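Clumover Lizard and Skink Records

Clumover is a table of field measurements for small ground-dwelling lizards, collected on the slopes and old pasture at Brennan. It has 3,550 rows, one per capture, and covers 13 species. Recaptured animals get a new row each time and keep the same animal_id.

Files

captures.csv holds the measurements. sites.csv lists the 46 trap lines with habitat type, slope and elevation. species.csv gives the name codes used in the other two files. All three are plain UTF-8 with a header row and commas as separators.

Main columns in captures.csv

animal_id: letter plus number, never reused
svl_mm: snout-to-vent length, in millimeters
tail_mm: tail length, in millimeters, measured from the vent
tail_state: O for original, R for regrown, B for broken and not yet regrown
mass_g: body mass in grams, to one decimal place
dorsal: pattern code for the back, P for plain, S for striped, K for spotted
scale_rows: scale rows counted at midbody, blank if not counted
observer: initials

Lengths were taken with a clear plastic ruler, with the animal held flat and belly up. Mass was taken in a cloth bag and the bag weight subtracted. Animals with an svl_mm under 25 were not weighed, so mass_g is blank for most hatchlings.

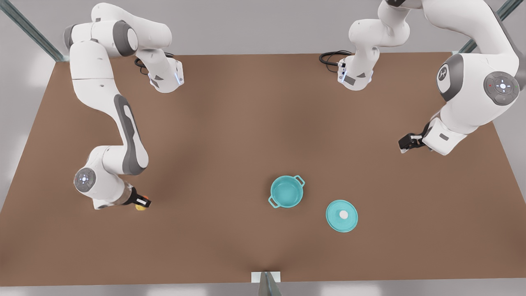

The dorsal code was assigned in the field and checked later by Rocío Cordero. Faintly striped females of two skink species were hard to place, and almost 100 rows were changed from P to S after that check. The original code is kept in dorsal_field for anyone who wants to compare.

Known problems

Trap lines 7 and 8 were given the same label for part of August. Rows that could not be sorted out have site set to 7x. Leave them out of anything that depends on elevation.

Priit Kivi measured tail length from the rear edge of the vent and Nosipho Zwane from the front edge. The difference is about a millimeter. It has not been corrected, so include observer in any model of tail length.

Blank cells mean not recorded. Zero is used only for tail_mm when the whole tail was missing.

Version notes

1.2 adds scale_rows and fixes swapped lengths in two rows.
1.1 adds dorsal_field.

Contact

Send corrections to Marietjie Pillay, with the animal_id and the column name. Questions on trap lines go to Siyabonga Lekota.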